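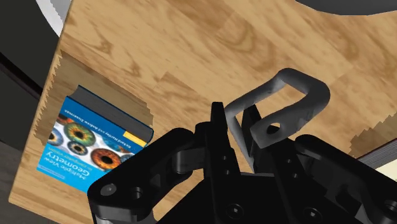

Shufen Liao had been given the grasp planner in October, after its first author left Rudusholm for a better salary in Costigan. It was a good planner with one bad habit. In the simulator it believed every surface ended where its shadow ended. She ran the episode again and stopped it when the fingers were at the grey bracket. The shadow behind the blue book had teeth like an old saw, and the irises on the cover looked up past the gripper to the ceiling, if the simulator had a ceiling. She had never checked.

"Does it still fail?" asked Trallthorpe from the other desk.

"Two seeds from 71."

"Then ship it."

She did not ship it. She opened the depth filter and read it slowly, the way her grandmother read letters from the bank. On line four of the second function there was a comment from the man in Costigan: sorry, will fix the colour threshold after the holidays. He did not write which holidays.

Shufen deleted the apology, then felt rude and put it back. Under it she wrote her own name. She changed the threshold, saved the file and started both bad seeds together. While they loaded she went to the kitchen to fill the kettle.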